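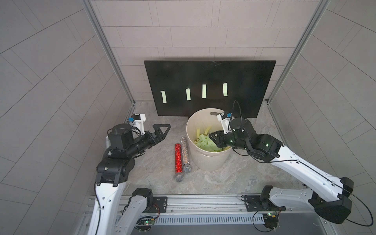
Clilivell cambia el calendario de recogida de papel y aparatos pequeños

2019-04-08

El municipio de Clilivell aplicará este mes un nuevo calendario de recogida selectiva para oficinas y locales comerciales. El servicio, que presta la empresa Worku, pasa de una frecuencia única a dos rutas separadas: una para papel y cartón y otra para aparatos eléctricos de pequeño tamaño. La recogida domiciliaria no se modifica.

La ordenanza afecta a 259 establecimientos dados de alta en el padrón de residuos comerciales. Los que generen menos de 80 litros semanales de papel podrán seguir utilizando los contenedores de calle. El resto deberá entregar el material en el punto asignado, antes de las ocho de la mañana y sin bolsa de plástico. El papel triturado es la única excepción y se admite en saco cerrado, dado que las tiras cortas atascan la cinta de entrada de la planta de Saltgate.

Utilizamos cookies propias y de terceros para mejorar su experiencia de navegación. Si continúa navegando, consideramos que acepta su uso. Aceptar | Más información

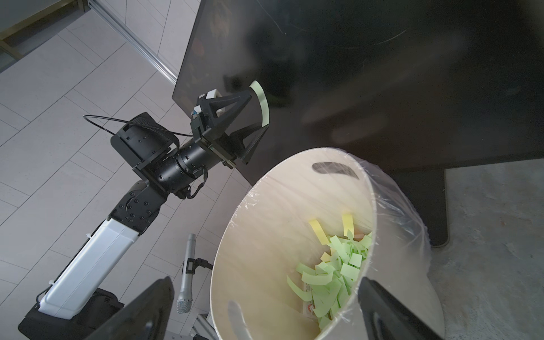

La ruta de aparatos será quincenal y con cita previa. Se recogerán equipos cuya dimensión mayor no supere los 50 centímetros, junto con monitores de cualquier diagonal – estos últimos, con el cable sujeto y la pantalla sin romper. Quedan fuera las baterías sueltas, los tubos fluorescentes y los cartuchos de tinta, que mantienen su circuito en el punto limpio. Cada solicitud admite un máximo de seis unidades.

Según la memoria técnica del contrato, la planta de Saltgate trató el año pasado 2.288 toneladas de papel y cartón procedentes de Clilivell y su comarca. El documento atribuye los rechazos a la presencia de etiquetas adhesivas, papel térmico y restos orgánicos. La separación en origen debe permitir que el material entre en la línea de prensado sin un segundo cribado manual.

El régimen sancionador contempla un apercibimiento por la primera entrega incorrecta y una multa de 400 euros en caso de reincidencia dentro del mismo año natural. Las alegaciones se presentan por vía electrónica, en un plazo de diez días hábiles.
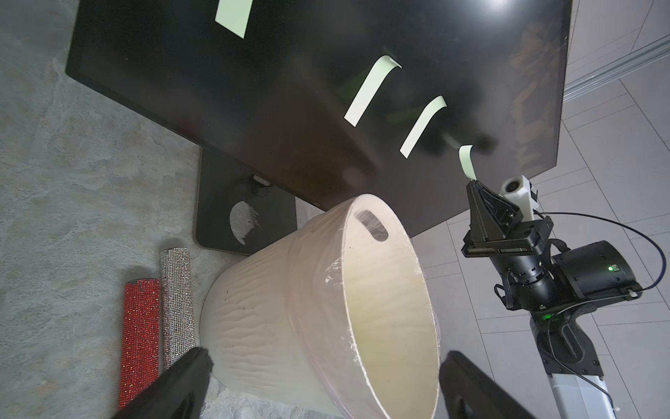
Turkari considera insuficiente el plazo de adaptación y pide que las multas no se apliquen hasta el otoño. En un escrito remitido al consistorio sostiene que la cita previa «traslada al comercio el coste de almacenar los equipos» y reclama un segundo punto de entrega en la zona norte. El ayuntamiento ha admitido a trámite la petición. El calendario por calles puede consultarse en las oficinas municipales y en el tablón electrónico.

Compartido 34 veces | 7 comentarios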